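Opinion > Living Here > Letters from Hestmont

The form I filled in twice

I have lived in Hestmont for 11 years now, long enough to have opinions about the bin days and to grumble when the 19 bus is late, and yet every time I have to renew my residence card I feel as though I've just stepped off the coach with my two suitcases and my mother's pickles wrapped in a towel.

This spring the fee went up to 1,218, before you've paid for the photographs and the language certificate (yes, another one, the old one had expired, as if my grammar goes off like milk). I paid it. We all do. What I minded was the young man at the desk asking me, very kindly, when I was planning to go home. I told him I was going at half past four, on the bus, if it came.

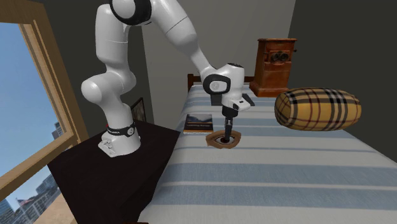

He blushed, poor thing, and I felt sorry afterwards. He meant no harm by it. But the question sits under so much of what gets said about people like me, in the papers and over the garden fence, that we are here on a sort of long visit and ought to be thinking about our coats. There are over 4,000 of us in this town from somewhere else. We drive the buses, we mark the homework, we argue about parking.

I do understand that a country wants to know who lives in it, and I've no quarrel with forms as such, I come from a place that adored them! I'd only ask that somebody who has answered the same questions three times already be allowed to answer them a bit more cheaply, and perhaps sitting down. There were four chairs in that waiting room in May and a queue out to the stairs.

My card should arrive in the autumn.

Filed under: Opinion, Migration, Everyday life

Print this article | E-mail to a friend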